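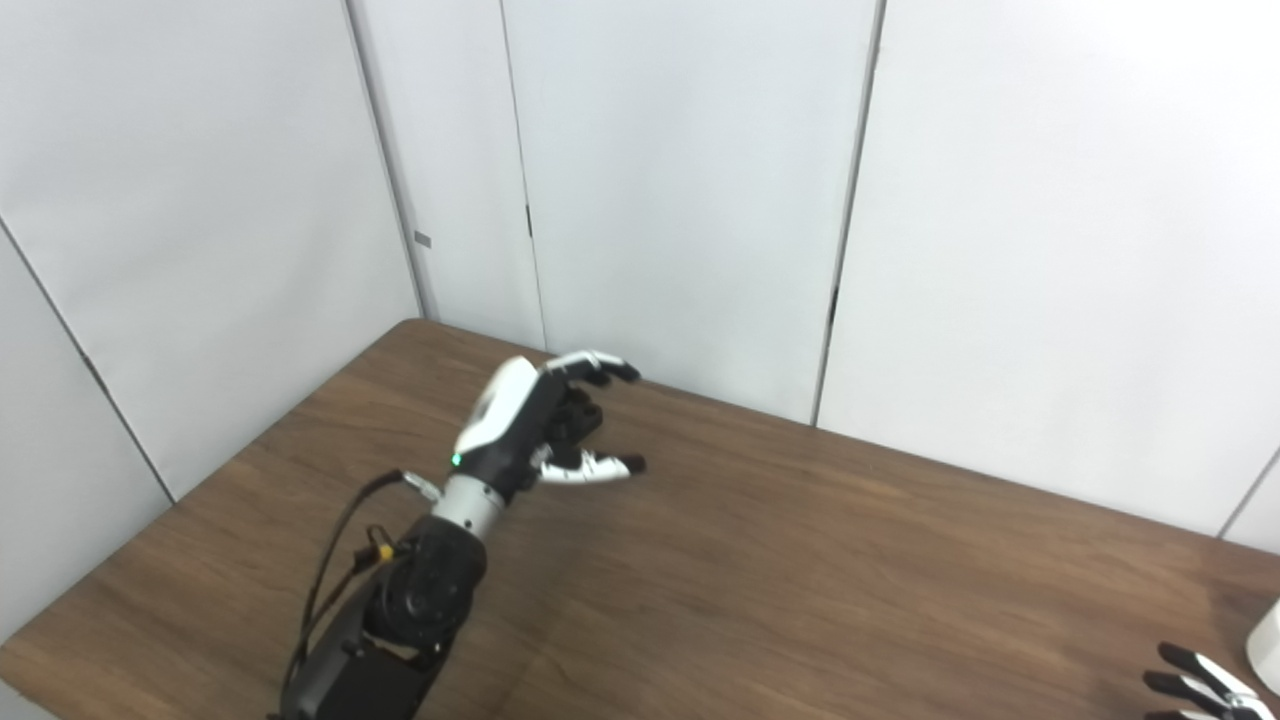
Why does a table have lines on it?

Look at a brown tabletop. Faint darker lines, running along together. That's called the grain. Where does it come from?

Start with a tree

A tree gets fatter every year. New wood grows just under the bark. Pale wood in spring, when it grows fast. Darker wood later on, when it slows down. One pale band plus one dark band – one year. Count the rings on a stump and you get the tree's age. 128 rings, 128 years old!

Now slice it the long way, into a plank. The rings turn into long stripes. Sometimes wavy. Sometimes wiht a knot, where a branch used to be.

But some tables cheat

Lots of tables are laminate. The lines are a picture of wood, printed on paper. The paper gets soaked in a kind of glue, pressed hard and heated. Then its stuck on a board. Tough, easy to wipe.

Try it: hunt for the same knot twice on one table. Found a perfect copy? Probably printed.

Words to know
Grain – the lines in wood
Laminate – thin layers pressed together

More from Rokeya Marikar
Why does bread go stale?
What is glue made of?
How paper gets made
Why do doors squeak?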